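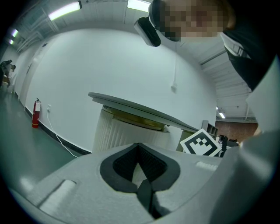

Who was hanged for the Clercombe mill fire?
Two brothers, both carters, though only one of them was ever placed near the mill.

Botar
The second confessed, mind.

Skumavix
He confessed after 11 days in a cellar. I'd have confessed to the Flood.

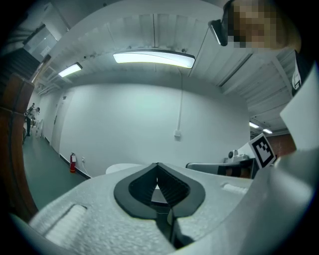
Anyway, the trial ran to 89 pages and the jury was out for roughly 18 minutes, so they can't have reread much of it.

Botar
Juries were quick then. Doesn't make them wrong.

Cuiping Lu
The gaol book has the cellar down as June. Page 2, if Botar fancies looking.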